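How a Book Gets Its Cover

Page 4 of 7: Books and How They Are Made
Last checked 2023-07-10

A book cover has two jobs. It protects the pages, and it tells a shopper what kind of book is inside. The first job is done by cardboard, paper or cloth. The second job is done by a picture, some lettering and a few lines of text on the back. This page is mostly about the second job.

Words used on this page

Publisher: the company that pays for a book to be printed and sells it to stores.
Edition: one version of a book. A book can have many editions.
Spine: the narrow strip that joins the front cover to the back cover.
Blurb: the short text on the back that describes the story.
Jacket: a loose paper wrapper that folds around a hardcover book.
Brief: a page of instructions given to the artist.

Who makes the cover?

Many children think the author draws the cover. In most cases the author does not. The author writes the story, and the publisher arranges the cover. At a publisher there is a person called an art director. The art director chooses an illustrator, tells the illustrator what is needed, and checks the work.

A second person, the designer, takes the finished picture and adds the title and the author's name. Drawing a picture and arranging letters are different skills. Some people can do both.

The author is often shown the cover before it is printed. Whether the author can ask for changes depends on the contract, the written agreement between the author and the publisher.

The steps

Step 1. The brief. The art director writes down the size of the book, the age of the readers, and the type of story. The brief may also list things that must appear, such as a ship or a certain color of coat. An illustrator does not always get to read the whole book. Sometimes the book is not finished when the cover is started.

Step 2. Rough sketches. The illustrator makes small, quick drawings called roughs. Usually there are 3 of them, each showing a different idea. Roughs are cheap to change, so this is when most of the arguing happens.

Step 3. The final picture. One rough is chosen and the illustrator paints or draws it properly, on paper or on a computer. Space has to be left for the title. A picture with a face in every corner is hard to put letters on.

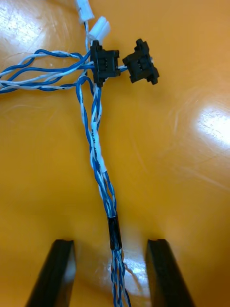

Can the same book have two different covers?
Many books do. A publisher in one country often buys the right to sell a book there, and then makes a new cover for its own readers. The title can change as well.

Step 4. The lettering. The designer chooses a typeface, a set of letters that all share one style. Tall thin letters can suggest a ghost story. Thick round letters are common on funny books. The title has to be readable when the cover is shown very small on a website, and this is tested by shrinking the cover on a screen.

Step 5. The spine and the back. The width of the spine depends on the number of pages and the thickness of the paper. If the book grows by 40 pages late in the work, the spine must be measured again and the lettering moved. The blurb goes on the back, along with the price and a barcode.

Step 6. The proof. A proof is a test print. Colors on a screen are made with light and colors on paper are made with ink, so they do not match exactly. Dark blue is a frequent problem - it can come out nearly black. The art director compares the proof with the screen and asks the printer for corrections.

A worked case

The adventure story Clurnora was written by Yaroslav Horobets and sold in two countries. The first publisher, Zinchenko, called it Clurnora and put a lighthouse on the front. The second publisher, Storico, called it The Salt Road and used a map with a red line across it. The words inside were the same except for some spelling.

Zinchenko printed 2,480 copies in its first printing. Storico printed 2,000. By the end of August, stores had sold 1,908 of the Zinchenko copies.

To find out how many Zinchenko copies were left, subtract:
2,480 minus 1,908 equals 572.

Those numbers do not tell us whether the lighthouse was a good cover. A book can sell well for other reasons, including its price, its reviews and how many stores have it on the shelf. To test the cover alone, a publisher would have to keep everything else the same, and that is very hard to do.

Why change the title?

Sometimes a title is already used by a well-known book in the other country. Sometimes it contains a word that readers there do not know. Sometimes the publisher simply thinks another title will sell more copies. A changed title can confuse readers, who may buy the same story twice. To check, look at the page near the front with the small print, called the copyright page. It often says "First published as" and gives the older title.

Books in a series

Books in a series usually look alike. The author's name stays in the same place, the letters are the same style, and the spines line up on a shelf. If the publisher changes the design halfway through, the early books are often printed again with new covers to match. Readers who own the old ones end up with a mixed set.

Try it

Choose a book you have read. Fold a sheet of paper so that it has a front, a spine and a back. Draw 3 roughs on scrap paper first, and pick one. Leave space for the title. Then write a blurb of no more than 60 words - it should say who the story is about and what the problem is, without giving away the ending.

Stand your cover on a table and walk to the other side of the room. If you cannot read the title from there, make the letters bigger.

Next page: Stinano and the Folding Machine
Previous page: What an Editor Does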